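Our robot café club opens its doors, and I'd love you to come and see it

October 3, 2022

I'm Costel Dobre and I run the Zikik after-school robotics club with a lot of help from the older students. This is our first proper press release, so forgive me if it reads more like a letter. I've been teaching long enough to know that if I try to sound official I'll only get told off by my own class.

The news is that our student project, Trellis, is ready to be shown in public. We've entered it for the Landovus Schools Challenge, where teams set a robot to work in a small shop or café and get marked on how well it serves people. Before the judging we're putting on an open afternoon in the club room, and parents, neighbours, local reporters and nosy former pupils are all very welcome.

How we got started

The club began in June with 8 students and a whiteboard. The first plan was a robot that watered plants (hence the name Trellis, which we never got round to changing). Then one of the younger ones asked if it could make up a packed lunch instead, and after that the plants didn't stand a chance! By the end of the week we had a shop counter sketched out, a menu, and a very long argument about crisps.

The idea is simple enough. A customer picks a few things – a sandwich, a drink, something sweet – and the robot puts the order together on a tray. Simple for you and me, anyway. A sandwich squashes if you grip it like a bottle, and a bottle slips if you grip it like a sandwich, so every item on the counter needs its own approach. The students have a notebook with a page for each one, and the sandwich page is by far the most crossed out.

What the students do

I want to be clear about whose work this is. I order the parts, unlock the room and nag people about lunch wrappers. The students write the code, plan the counter, set up the practice orders and go through the results afterwards. They've written their own scheduling program, which they call Ene, and it decides which arm should go for which item so that the two don't end up reaching for the same thing. I've asked several times what Ene stands for and I've had a different answer each time.

They've got through 102 practice orders so far, all written up by hand. Each one gets a pass, a fail or a "sort of", and the "sort of" column is the one we talk about most. A tray with everything on it but the sandwich on its face is a "sort of". So is a chocolate bar that made it to the tray by way of the customer's side of the table.

I've learned plenty as well. I came into this thinking the programming would be the hard bit, and quite a lot of our time has gone on where to put things. Move a shelf by a hand's width and an arm that was perfectly happy yesterday has to come at it from a new angle. We now draw the whole layout on paper before a session, and whoever moves something has to change the drawing. I'm as guilty as anyone of forgetting.

The sandwich tray and the snack shelves, seen from two viewpoints: 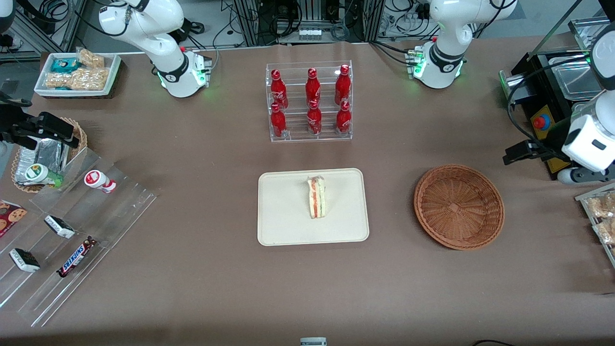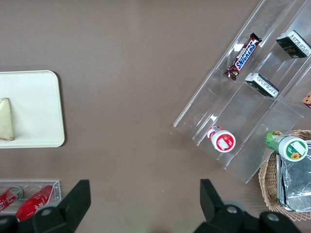 Coming to the open afternoon

We can fit about 80 visitors in over the afternoon, in small groups, so please let us know you're coming. Each group will get a short talk from the students, a full order from start to finish, and time for questions. Younger children are very welcome, but we do ask everyone to stay behind the tape while the arms are moving. There's tea and squash next door, served by humans.

Visitors can write their own order on a card and drop it in the box on the way in. The students will draw a few out through the afternoon and have a go at them with no rehearsal. They're a bit nervous about this part and so am I – it was their idea, though, and I think it's a brave one.

If you're from a newspaper or a radio station, the students would be delighted to talk to you. They'll happily explain how the grippers work, how Ene picks its arm and why we had that argument about crisps. Please arrange interviews through me first so that I can sort out permission from parents.

After the challenge

Whatever the judges make of us, the club carries on. We're raising 2,000 pounds for spare parts and a second set of laptops, and there'll be a collection tin by the door. New members can join at any point in the year and don't need any experience. Several of this year's team had never written a line of code when they walked in.

To book a place or arrange a visit, contact Costel Dobre at the Zikik club through the school office. Messages left during lessons will get an answer the same evening.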